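Members' Meeting, February -- Minutes

Present: 8 members in the room, two more on the phone. Start 6:40 p.m. I took the minutes again, so complaints about spelling come to me.

1. Last month's minutes
Approved with one fix. I had written that the van hire was paid. It's still owed, and the bill is sitting in the tray by the door.

2. Money
We have $1,244 in the activity account after the Perkemon trip. Everyone was pretty cheerful about that until we remembered the van (see above). We agreed to hold off on new chairs until the spring and to pay the van bill this week.

3. The Fivstead visit
This took up most of the evening, and I loved it, so forgive the length. For those who missed the trip, Fivstead opened its workshop to local groups for an afternoon and 37 people signed up through us, which is our best turnout for anything without a barbecue. We were split into two groups. Mine started with the talk and the other group started on the floor, and I gather they got the better coffee.

The talk was on the Zunik sorting project. It went on a bit long for the kids, and two members said the slides were hard to read from the back. I thought the speaker was great with questions, though! Someone wanted to know what happens when a part is dropped, and we got a very frank reply: a person walks over and picks it up. We also heard that they spend far more time on setting up than on running anything, which sounded a lot like our own bake sale.

Then came the demonstration, the part everybody had come for. We had 30 minutes at the bench, and it felt like five.
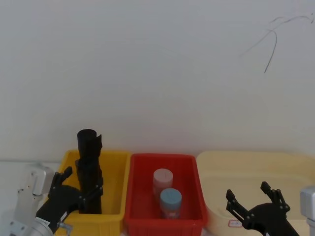 My own favorite was the bin sorting, and I'd happily have skipped the talk to watch more of it. I kept thinking about our supply closet the whole time (anyone who has opened it lately will know why). I said at the meeting that we should copy their bins outright -- yellow, red and cream, side by side in a tight row, with the jars standing together in the red one, a pink lid and a light blue lid so you can tell them apart from above. One member felt that labels would do the same job for less money. We went back and forth on this for longer than I'd like to admit and ended up agreeing to try three bins on the middle shelf first.

Other comments on the visit: the parking was poor and the signs from the road were worse. Several parents asked if the hands could be slowed down for younger visitors, and I said I'd pass that on. One member would have liked to hear more about the cost of it all. The handout was good and I have spare copies if you want one.

Agreed: I'll write a thank-you note to Fivstead and ask whether they'd have us back in the fall with a smaller group.

4. Next outing
Two ideas so far, the Ngui open day or a second go at the Perkemon trail. Ngui was ahead on a show of hands, but we need to find out if they take groups. I'll call them.

5. Anything else
The closet key is missing again. Please check your coat pockets.

Closed at 8:15 p.m. Next meeting same time, same room, and please bring your own mug.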